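Anyone else's packing job turning into "teach the robot" work?
Asked 2025-06-12 in Work & Jobs

I've packed small electronics at Dresell for years – handheld meters, remotes, that kind of thing. In July we're getting the Flivach arms on the main line, and until then a few of us have been moved over to recording. You hold a gripper in each hand and do the same packing job you always did, only slower, and the arms are supposed to learn from it. My target is 85 good takes a shift. Pay is the same so far. My wrists hurt and I can't tell if I'm training my replacement. What happened at your place?

3 answers
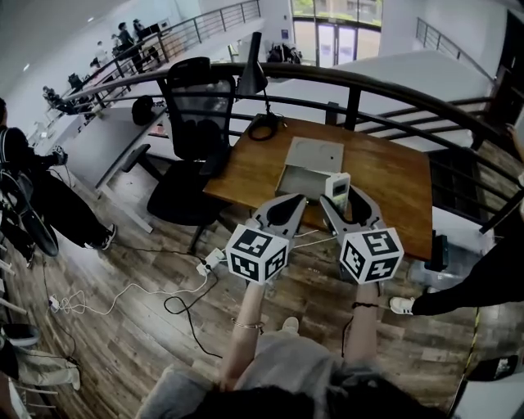
Answer 1 (31 votes)
We went through this at the Pesonen warehouse two years back. There were 40 of us packing before the arms came in and nobody got fired, but people who left weren't replaced, so the crew shrank anyway. I ended up tending the machines, clearing jams and redoing the boxes they mangle. It's easier on the back and a lot lonelier, I miss having someone across the table to talk to! Ask now, in writing, what your job title is going to be after the switch. We waited too long and got "operator" with the old packer pay.

For the wrists, get the table height changed. Picking a little thing up with your own fingers and pinching it upright with grippers are two very different jobs for your arms. Also 85 sounds high to me. We pushed back and got ours cut, plus a break every hour.

Answer 2 (3 votes)
depends on the company. ours bought Vurkeo and it's still sitting under a tarp lol

Answer 3 (0 votes)
I'd take it as a chance, personally. I did recording for one summer and now I check other people's takes – sitting down, day shift, slightly better money. Tell your lead you want to learn the review side. Worst they can do is say no. Do see somebody about the wrists though, and report it so there's a record.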